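Lovcombe suture practice pad, used with our two-arm setup
Last updated: September

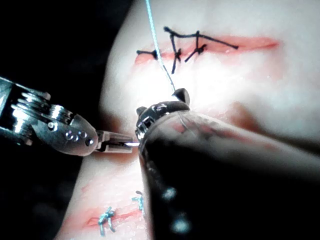

What went wrong

Pad itself is fine. Takes black thread and light-blue thread equally well, cuts stay put. Trouble was the right arm – jaw stuck shut on Wednesday with the thread still in it, fault 2222, no warning tone. Hit the stop, restarted, same agian at stitch 6. Bretidlow support had Urszula Wasilewska reload the grip settings. OK so far, but I wouldnt leave it running alone.

Pad: would buy again. Arm firmware: two stars until they fix the tone.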